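Why Does Cloth Wrinkle?
Big Questions, Small Answers
By Leonor Brandão

People say a lot of things about wrinkles. Cotton wrinkles because it is cheap. Wrinkles fall out if you leave a shirt alone. Rolling clothes stops wrinkles forever. Should you believe any of it? Let's check before we do.

What is cloth made of?

Most cloth is made of threads, and each thread is made of much thinner hairs called fibers. In a woven cloth, the threads go over and under each other. In a knitted cloth, like most T-shirts, one thread makes loops that hook through other loops. Stretch a T-shirt and then a bed sheet. The T-shirt usually gives more, because loops have room to move.

So what is a wrinkle?

Cotton fibers come from a plant. Inside them are long chains of tiny parts, and the chains hold on to each other with weak links. When you scrunch the cloth, some links let go. Then they join up again in new places, and the cloth "remembers" the scrunch. Water and heat make this easier. A damp shirt left in a heap can dry with every fold still in it — and a hot iron can press the folds flat again.

Does cheap cloth wrinkle more?

Not always. Linen can cost a lot, and it wrinkles like crazy. Polyester can cost very little, and it often stays smooth. The kind of fiber matters, and so does the way the cloth was made. The price tag can't tell you much.

Do wrinkles fall out on their own?

Some do. Hang a shirt up and its own weight pulls down on the cloth a little. Small creases may fade by morning. A sharp fold probably won't. My neighbor Aníbal Arruda swears that one night on a hanger fixes everything. I have seen his shirts, and I'm not convinced.

What about pulling?

Pulling works on some wrinkles, but look where you pull. If you hold a cloth by two corners, the top edge goes tight between your hands. The part below just hangs. Near each corner, new creases can spread out like rays, because all the pull starts from one small spot. So you can straighten a cloth and crease it at the same time!

Try it yourself

Don't take my word for it. You need an old cotton T-shirt, a dish towel and a bed.

Scrunch both cloths into balls and sit on them while you read a chapter of a book. Then spread them on the bed. Which has more creases? Smooth them with your hands and look again. Now hold each one up by two corners. Draw the creases you see, and do it again on Saturday with damp cloths. If your answer comes out different from mine, good. Write down what you did and try once more.

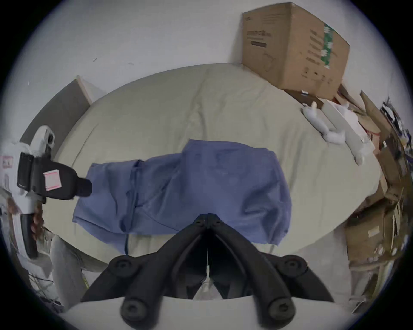
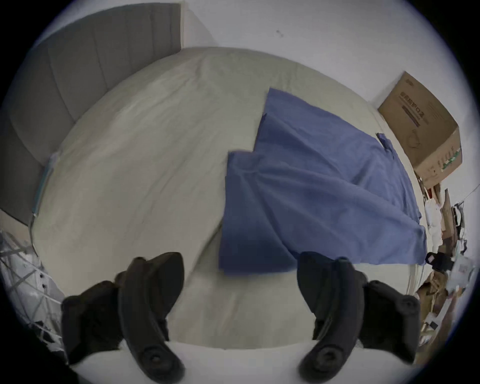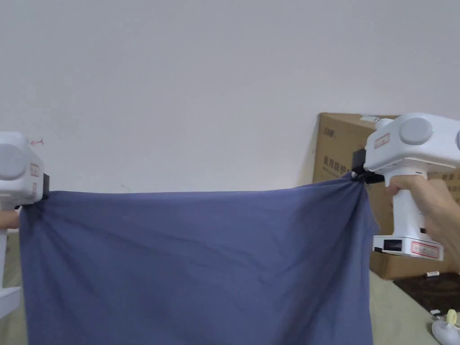 Blue cloth spread on a bed in the first two pictures, and held up by its top corners in the third. Look for creases in all three.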